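# Batte Grindska 115 — saule anglais

La Grindska 115 est une batte de cricket pour adultes, taillée dans du saule anglais de grade 2. Elle s'adresse aux joueurs de club qui frappent surtout devant le guichet et qui veulent une lame équilibrée, facile à relever sur les balles courtes.

Le point de frappe est placé à mi-hauteur, un peu plus bas que sur la Nodum. Ce profil convient aux terrains lents — ceux en gazon synthétique posé sur béton, par exemple — où la balle monte peu.

## Caractéristiques

- Taille : SH (adulte)
- Poids : environ 1 150 g
- Bords : 38 mm
- Manche : canne, 4 pièces, section ovale
- Grip : Derkach, caoutchouc, posé en usine
- Housse : fournie

## Préparation

La batte est livrée pressée mais non rodée. Passez une fine couche d'huile de lin sur la face et les bords, laissez sécher à plat une nuit, puis recommencez une fois. N'huilez ni le manche ni les autocollants. Comptez ensuite 5 heures de maillet, en insistant sur les bords et la pointe, avant les premières balles d'entraînement.

Vusumuzi Magagula, qui s'occupe de l'atelier, peut faire ce travail avant l'envoi. Le délai est alors de 5 jours ouvrés.

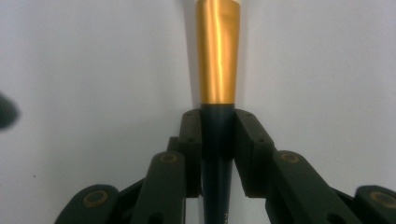

## Entretien et accessoires

Le grip Derkach se remplace seul avec un cône de pose. Une seconde épaisseur est possible, mais elle alourdit le haut de la batte. Pour la pointe, la protection Flillness se colle à la néoprène et se découpe au cutter.

Les petites fissures de surface sont normales sur le saule et n'entrent pas dans la garantie. Une fissure qui traverse la lame, elle, est prise en charge pendant 70 jours — joindre la facture à la demande.

Page mise à jour le 16 février 2020.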